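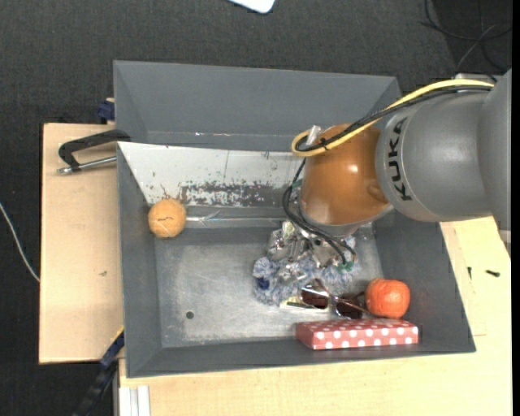 灰色の大型容器とKUKAのアーム

件名:キルト用ミシン Pultier 1390 下糸が裏で絡む
受付番号:2064
状態:解決済み
更新:2022年12月14日

症状
端切れのブロックをつなぐ途中、縫い始めから数針で裏側に糸がたまる。直線のみ。ジグザグでは出ない。10月に針板を外して掃除した後から。

使用環境
上糸はLondaleの綿糸、下糸も同じ。布はシーチング2枚重ね、縫い代は7ミリ。

確認したこと
1. 上糸のかけ直し。変化なし。
2. 針を新品に交換。変化なし。
3. ボビンをTindis製から付属品に戻す。絡む回数は減ったが、まだ出る。
4. 針板を再度外す。左奥のねじが浮いていた。締め直し、釜の糸くずも除去。

結果
試し縫い38本で絡みなし。Tindis製ボビンは高さがわずかに違うため、この機種では使わないことにした。上糸調子は4のまま。

コメント
・同じ機種です。うちもねじでした。助かりました。
・Plattnerのボビンなら問題なく使えています。厚みは付属品と同じでした。
・押さえ圧は変えましたか?
・↑変えていません。標準のままです。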